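Covside to open 3000 square metre distribution centre in Tunby

Apr 18, 2024

Covside, the household goods wholesaler, has confirmed that it will open a new distribution centre at Tunby. The building covers 3000 square metres and will serve independent retailers across the region, replacing the three smaller stores the company has rented since it moved out of its Dundska premises.

Work on the site began in January. The main structure is complete, and the fitting of racking, lighting and heating is under way. The centre will have 8 loading bays, two of which are reserved for smaller vans so that local shops can collect orders in person. Opening hours for collection will be published on the Covside website before the first deliveries are sent out.
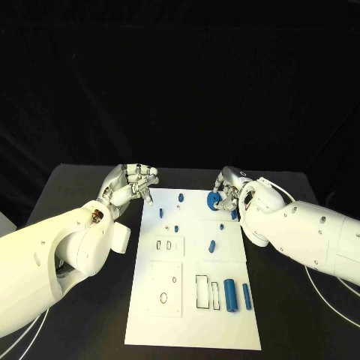
Under the present arrangement, orders that include both kitchen and garden lines are packed at separate addresses and often arrive on different days. Once the Tunby centre is open, such orders will be sent out together under a single delivery note. Customers do not need to change their account details, and existing order numbers will remain valid.

Covside currently supplies 1049 retail customers. The company will write to each of them with the new returns address, which will apply to all goods, including the Wan range of storage and tableware. Returns already in transit to the former addresses will be accepted as normal and credited in the usual way.

Staff at the three existing stores have been offered positions at Tunby, and a shuttle bus will run from Dundska at the start and end of each shift. Further vacancies in goods-in, transport and customer accounts will be advertised locally.

Enquiries about deliveries should be made to the Covside customer accounts team. Media enquiries should be addressed to the Covside press office.

ENDS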